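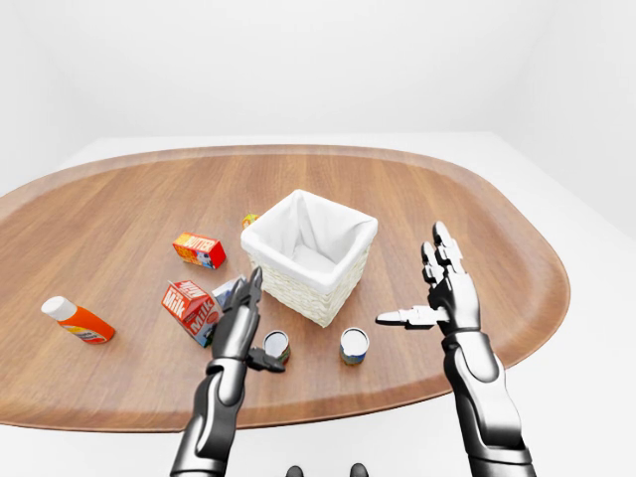

*Simulated grocery task: two robot hands, an empty basket, and the items to go in it.*

## Can a robot put the groceries away yet?

Readers have been asking since the April issue whether the household robots are any closer to being useful. The short answer is that they are closer in the simulator than they are in a kitchen. The longer answer has to do with milk cartons.

The job in the picture is packing a basket. There's a carton of milk on its side, a box of butter, a squeeze bottle, a pair of cans standing up, and a white wicker basket in the middle with a cloth liner. A person would clear that table without putting down the phone. For a two-handed robot it is a stack of separate problems, and each kind of package brings a different one.

Cans are the friendly case. They stand up, they are stiff, and a hand can close on one from nearly any side. A milk carton lying down is harder. The hand has to go over the top of it or get a thumb underneath, and a real carton gives when you squeeze it. Too little grip and it slides out, too much and you are mopping. Squeeze bottles roll. Small boxes tucked in behind larger ones may not be seen at all until something else has been moved.

Then there is the basket. A cloth liner bunches up, catches on fingers and hides the rim. Simulators are still poor at cloth, so many of them treat a liner as a hard shell. A robot trained that way has never had a fingertip snag.

Nipon Thaweesak, who runs the packing trials at Dolstead, sent us his numbers from last month. The team ran the basket task 100 times in simulation and counted a run as good only if every item ended up inside and nothing was dropped on the way. It passed 94 times. All 6 failures were on the carton.

They then ran the same controller on the bench with real groceries. Nipon did not want that figure printed until the second 100 runs are finished, but he said it was "a lot lower, and the carton is still most of it." He also said the bench runs were slow. One basket took long enough that he made coffee during it.

We asked him what he would trust the machine with today. His list was short:

- Cans and jars onto an open shelf
- Boxed goods from a table into a rigid bin
- Nothing with a loose lid
- Nothing that matters if it leaks

That matches what we hear from the shop-floor side. Pongsiri has had arms loading rigid totes on one line for a while now, and they do well there - same tote, same place, same few products. When the product mix changes, a person steps in and teaches the new item. Homes change the mix every day, and nobody at home wants to teach a robot about a new brand of yogurt.

Hands are getting better. Five-fingered ones can now do small corrections in the grip that a two-jaw clamp can't, and the extra fingers help with awkward shapes. They are also more expensive and break more often. Fliker, which makes finger joints, told us repairs are the question its customers raise first.

So for chores at home, not yet. For a narrow packing job with stiff containers and somebody nearby, it's worth a look, and a few of our members are already trying it.

Dekley will host the next open bench session. Bring your own groceries if you want to see how they do. Please empty the milk first and refill the carton with water.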